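Mivinel 48 행사용 무선 퀴즈 응답 시스템

최종 업데이트: 2021/07/26
공유 14 · 댓글 2

제품 개요

Mivinel 48은 기업 행사, 시상식 만찬, 사내 워크숍의 퀴즈 및 게임쇼 프로그램에 사용하는 무선 응답 장비이다. 참가자용 버저, 중앙 수신기, 진행자용 콘솔로 구성되며 제조사는 Bratura이다. 기본 구성은 버저 32대이고, 확장 키트를 추가하면 수신기 1대에 최대 48대까지 등록할 수 있다. 그 이상의 인원이 참가하는 행사에서는 테이블 단위로 버저를 배정하는 방식을 권장한다.

응답 순위는 수신기에서 판정한다. 각 버저는 누름 시각을 자체 기록한 뒤 수신기로 전송하므로, 무선 구간에서 재전송이 발생해도 순위는 바뀌지 않는다. 시각 분해능은 1,000분의 1초이다. 같은 값이 기록된 경우 콘솔에 동시 응답으로 표시되며, 처리 방법은 진행자가 선택한다.

운영 모드

선착순 모드: 첫 응답이 들어오면 나머지 버저가 잠긴다. 오답 처리 시 해당 버저만 제외하고 다시 열린다.

전원 응답 모드: 제한 시간 안에 모든 참가자가 네 개의 선택 버튼 중 하나를 누른다. 마지막 입력만 유효하다.

투표 모드: 정답을 지정하지 않고 집계만 수행한다. 추리극 만찬의 범인 지목이나 현장 인기상 선정에 사용한다. 집계 결과는 진행자가 공개 버튼을 누르기 전까지 외부 화면에 출력되지 않는다.

팀 모드: 버저를 최대 여덟 개 팀으로 묶는다. 팀원 중 한 명이 응답하면 같은 팀의 나머지 버저는 해당 문항에서 비활성화된다.

화면 출력 및 소프트웨어

점수판과 문항 화면은 전용 소프트웨어 Edis에서 출력한다. 진행자 화면과 관객 화면은 분리되어 있으며, 관객 화면은 프로젝터 또는 LED 월에 연결한다. 문항 파일은 스프레드시트 형식으로 불러올 수 있고, 기본 제공 문항은 101개이다. 한글 문항의 경우 한 줄이 길어지면 자동 줄바꿈이 적용되나, 단어 중간에서 줄이 나뉠 수 있으므로 리허설 때 확인할 것.

로고, 배경색, 팀 이름은 행사별로 저장된다. 저장 파일은 다른 컴퓨터로 옮길 수 있으나 글꼴은 포함되지 않는다.

주요 사양

무선 방식: 2.4GHz 대역, 자동 채널 변경
버저 전원: 충전식 배터리 내장
충전: 운반 케이스 내 일괄 충전
수신기 연결: USB 또는 유선 네트워크
콘솔 표시부: 흑백 액정, 밝기 조절 가능
음향 출력: 밸런스드 모노 1채널
버저 상판: 교체형 색상 커버

설치 시 유의 사항

수신기는 무대 옆 또는 콘솔석의 허리 높이보다 높은 곳에 설치한다. 금속 트러스 안쪽이나 LED 월 바로 뒤는 피한다. 행사장 무선 인터넷 공유기와는 2m 이상 간격을 둔다. 원형 테이블 배치에서는 버저를 중앙 장식 뒤에 두지 않는다.

전원을 켜는 순서는 수신기, 콘솔, 버저 순이다. 버저를 먼저 켜면 대기 상태로 전환되어 재등록이 필요한 경우가 있다. 등록 후 콘솔의 점검 메뉴에서 모든 버저를 한 번씩 눌러 번호와 좌석표를 대조한다. 관객 입장 후에는 채널을 수동으로 변경하지 않는다.

음향 출력은 현장 믹서의 라인 입력에 연결한다. 정답음과 오답음의 음량은 콘솔에서 따로 조절되며, 출고 시에는 오답음이 낮게 설정되어 있다.

대여 및 기술 지원

대여 단위는 1일이며 설치일과 철수일은 산정에서 제외한다. 기본 구성에는 수신기, 콘솔, 버저 32대, 충전 케이스, 연결 케이블 일체가 포함된다. 컴퓨터와 관객용 화면 장치는 포함되지 않는다. 진행자와 현장 오퍼레이터는 별도 항목으로 견적한다.

Fortin 운반 케이스는 선택 사양이다. 항공 운송 시에는 버저 배터리 관련 서류가 필요하므로 출고 전에 요청해야 한다.

7월 출고분부터 콘솔 펌웨어에 팀 점수 수동 보정 기능이 추가되었다. 이전 출고분은 Edis를 통해 업데이트할 수 있다. 업데이트 중에는 저장된 좌석표가 초기화되므로 미리 내보내기를 실행한다. 펌웨어 및 설치 관련 기술 문의 담당은 Ghislain Cloutier이다.

분실된 버저는 대여 종료 시 대수로 정산한다. 색상 커버만 분실된 경우에는 커버 단가를 적용한다.

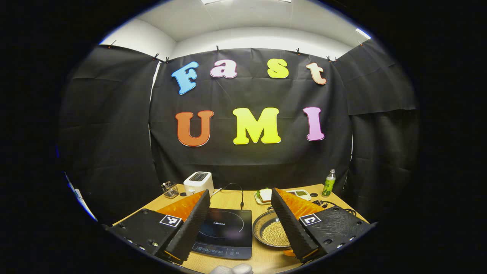 검은 배경막에 부착한 컬러 폼 글자, "Fast" / "UMI"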